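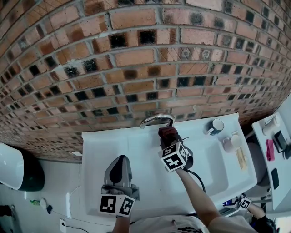 Should we budget for spare gripper jaws in the first order, or buy them as they wear out?

Put them in the first order. A separate jaw order later pays freight and setup again, and lead time through Saltallow is 30 days.

tarkham_bench
Agree on spares, with a limit. We bought 2 sets per handheld unit last November and one set is still sealed. Rubber tips wear, metal jaws mostly don't. Split the line item.

ncamacho
Splitting only works if the vendor sells tips alone. Plirlow quoted me $363 for a jaw pair with tips bonded on. No tip-only part number.

tarkham_bench
Then use Mac Mathúna. Tips are a separate SKU there.

ncamacho
Different mounting pattern. You'd need an adapter plate, and the marker cube offset changes, so you recalibrate every unit. Did you cost that?

tarkham_bench
Half a day for one tech. Still cheaper over a year.

gquinlan
Not for bathroom and kitchen tasks. Faucets and mugs are hard on tips, and we change them far more often than on bench work. Our quote for jaws, cables and printed cubes came to $1973. Cables were the line we underestimated. Anything that hangs near a sink should be budgeted as a consumable.

ncamacho
What strain relief are you using?

gquinlan
Molded boot at the gripper end, clip at the wrist. I'd price the boot before arguing over jaws.

tarkham_bench
I'd still split the jaw line. Will post our part list tonight.

Gráinne Quinlan
Saltallow pilot, purchasing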